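Events > Open Days > Ferton Workshop

Apr 6, 2022
By Teemu Ojala

We had a ripper of a time at the Ferton open day, and I've finally sat down to put this page together. Ferton is the robotics workshop in the old Josow building, and twice a year they throw the roller door up and let anyone wander in for an arvo. I'd missed the last one (in July, when I was home with the flu), so I was there early with my daughter, a thermos and far too many questions.

The theme this time was picking and packing. It sounds dry, but it had a crowd two deep at the benches all day! Everyone knows robots can weld a car door. Ask one to pick up a bag of lollies, though, and you've got a proper problem on your hands — the bag sags, the plastic shines, the contents slide about, and every one of them sits differently from the last.

Rey, who ran our session, had us start with the hand-held grippers. You work the two fingers yourself, so you get to feel how little the tool knows compared with your own hand. My first go was woeful. I squeezed too hard, went in at a silly angle and chased a packet around the table like a kid with chopsticks. 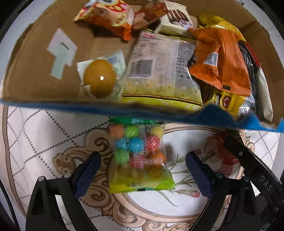 After a few tries you stop grabbing and start planning. Do you go for the body of the bag, or up near the seal? Do you come straight down, or from the side? My daughter worked out well before I did that it pays to let both fingers touch at the same time, and she was getting six packets across in the time I managed two. She has mentioned this at dinner every night since.

Snacks make a brilliant test, by the way. A stiff little carton is easy going. Foil packets crinkle and slip, and a big soft bag changes shape the second you lift it. Rey reckons a weekly grocery shop would teach you most of what's hard about gripping, and I'm inclined to agree.

Later on we crowded around for the Podum demonstration, Podum being the workshop's own arm and the star of the day. It was set 97 picks to get through before closing and the room counted the last few out loud. When it fumbled one, there was a great groan and then a cheer as it went back for another crack. I loved that they let us see the misses as well.

Thanks to everyone at Ferton for being so generous with their time, and for answering my daughter's question about whether Podum gets bored. The sausage sizzle out the back was pretty good too. We'll be at the next one, and she's already asked for a rematch.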